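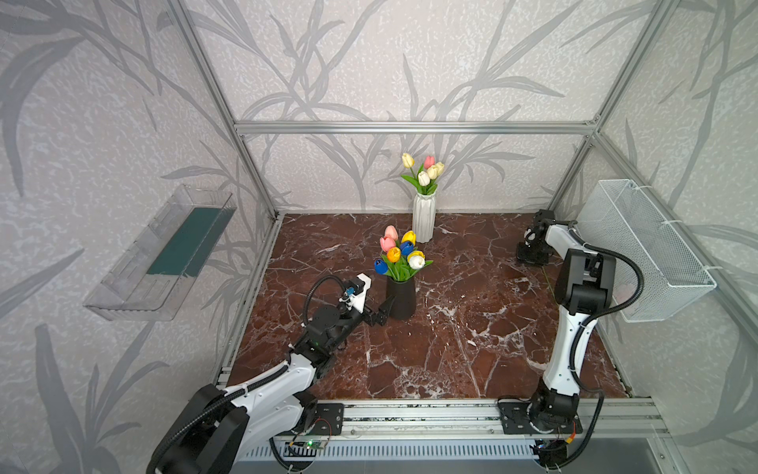

Arranging Artificial Tulips in a Ribbed Vase

Applies to: fabric-type tulips on wired stems, single bloom per stem, in an opaque vase with a narrow to medium mouth.

Artificial tulips hold whatever shape they were packed in. Most poor arrangements come from stems that went into the vase straight out of the box, so the bulk of the work is done before the first stem goes in.

What you need

Five to seven tulips in two colors
One opaque vase, ribbed or faceted
Wire cutters
A tape measure
Dry filler (glass beads or clean gravel)
A hair dryer with a low setting

Preparing the stems

1. Lay the tulips on a clean towel and separate the leaves from the stems. Pull from the base of the leaf. The tip is the weakest part and frays first.

2. Warm creased leaves on the low setting for a few seconds and smooth them between two fingers. Do not warm the petals. Coated petals can go shiny and stay that way.

3. Curl the broad leaf loosely around its stem and leave the narrow leaf standing out at an angle. This covers the joint where the leaf is attached.

4. Measure the vase. For a low table, visible stem and bloom should equal the height of the vase or slightly less. For a shelf seen from below, allow half again as much.

5. Bend the excess stem back on itself before cutting anything. A folded stem can be let out later for a taller vase. The stems in the Garnus mixed set are 50 cm long and usually need folding. Bunditz stems are 28 cm and usually do not.

Filling the vase

6. Add filler to one third of the inside height. Ceramic vases with thin walls tip easily when all the weight is in the blooms.

7. Place the main color first. Hold each stem low, close to the base of the leaves, and lower it straight down. Gripping the bloom loosens the glued collar.

8. Set the first stem upright at the center. Lean the next three outward against the rim, at slightly different heights.

9. Add the accent color last and off center, toward the top of the group. A single pink bloom among cream ones is enough. With two or more, keep them together on one side.

10. Turn the vase a quarter turn at a time and close any gap with a leaf before you consider adding another flower.

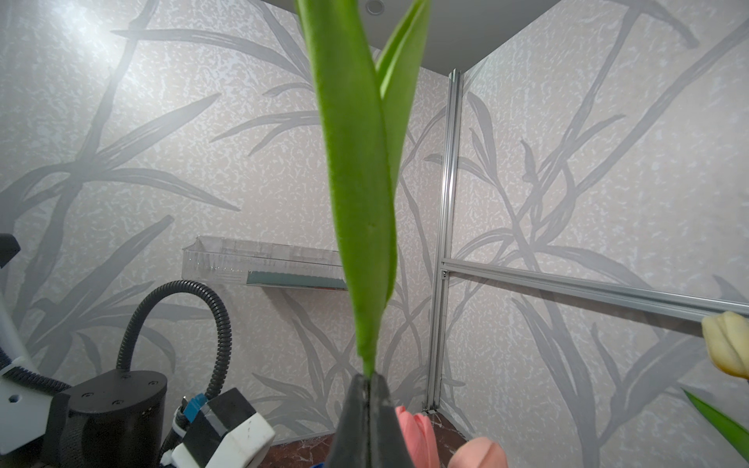

Sodov wrote in to say that step 7 fails with very soft stems, which buckle before they reach the filler. The suggested fix was to make a hole in the gravel with a knitting needle, then slide the stem in beside it and withdraw the needle. This works in gravel. In glass beads the hole closes again, and a strip of floral tape wound twice around the lower stem gives better results.

Care

Dust monthly with a soft paintbrush, working from the center of the bloom outward. Keep pink blooms out of direct sun, as they fade sooner than cream. For storage, wrap each head in tissue and lay the stems flat in a box, leaves uppermost.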